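Gronport > Visitor Days > Site Readiness > Demonstration Cell Checklist

DEMONSTRATION CELL CHECKLIST WITH COMMENTS
Kitchen handling demo, simulated and live stations, August open day

Prepared by: Farah Setiawan
Checked with: Tarun Rastogi (controls), Gönül Uçar (visitor flow)
Software under demonstration: Plirov planner, Cletness scene viewer

Status codes: OK, OPEN (fix before doors), N/A.

1. SIMULATED STATION

1.1 Viewer loads the kitchen scene from a cold start – OK
Comment: First load took longer than the second. Start the workstation before the briefing and leave it running.

1.2 Countertop objects present at reset – OK
Comment: The set includes the yellow-handled knife, the spoon, the teal-handled utensil, the black block and the green fruit or squash. Reset from the operator menu only. The keyboard shortcut also clears the visitor log.

1.3 Gripper approach to knife – OK, with note
Comment: The planner should bring the fingers down near where the handle meets the blade. Operator to pause here and explain the grasp point before continuing. 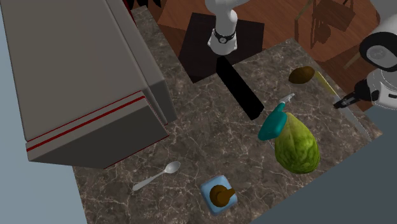 Why is a knife used in a public demonstration?
It is used only in the simulation, where a long thin object with one safe end gives the planner a clear grasping problem. The live station uses a blunt plastic spatula.

1.4 Pause and resume from operator console – OK
Comment: Tested 12 times by T. Rastogi. No drift in the joint readout after resume.

1.5 Simulation link to live controller disconnected – OPEN
Comment: The network cable was still in the switch at inspection. Remove it and tag the port. The two stations must not share a command channel while visitors are in the room.

1.6 View angles saved for the wall display – OK
Comment: Use the view that keeps the arm base and the gripper on screen together. Visitors at the rehearsal asked which joint was moving, and the close view did not answer that. 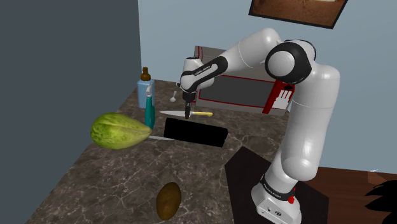
The wide view also makes the height of the elbow over the counter easier to judge, so the operator should return to it before starting each motion. Switching views during a motion caused a short stutter on the wall display. G. Uçar has added a line to the operator script.

2. LIVE STATION

2.1 Barrier distance from edge of arm reach – OK
Comment: Measured 830 mm at the narrowest point, by the window. Floor tape renewed.

2.2 Emergency stop, operator side – OK
Comment: Arm stopped and stayed stopped until manual reset.

2.3 Emergency stop, visitor side – OPEN
Comment: Works, but the button sits behind the banner stand. Move the banner, not the button.

2.4 Reduced speed mode locked – OK
Comment: Key removed and held by Thaddeus Crenshaw for the full day. No exceptions for returning guests or press.

2.5 Payload limited to demo items – OK
Comment: Spatula, foam block and empty cup. Visitors may not hand their own objects to the arm. This came up at the spring visit and needs to be said during the welcome.

2.6 Gripper finger pads – OK
Comment: Left pad replaced. Old pad discarded.

3. ROOM AND VISITORS

3.1 Room limit posted at both doors – OPEN
Comment: Sign at the corridor door reads 100. Sign at the loading door is missing.

3.2 Cables covered on walking routes – OK
Comment: Ramp cover by the wall display is slightly raised at one end. Acceptable, recheck at noon.

3.3 Operator briefed on stop procedure – OK
Comment: Kartini Wibisono runs the morning session, T. Rastogi the afternoon. Both have signed the sheet.

3.4 Purba room kept clear as assembly point – OK

4. RELEASE

Items 1.5, 2.3 and 3.1 must be closed and initialed before doors open at 10:00. If 1.5 is still open at that time, run the simulated station alone and leave the live arm powered down.

Related items
Live Station Barrier Layout
Operator Script, Morning and Afternoon
Visitor Welcome Text
Emergency Stop Test Record
Plirov Planner: Notes for Demonstrators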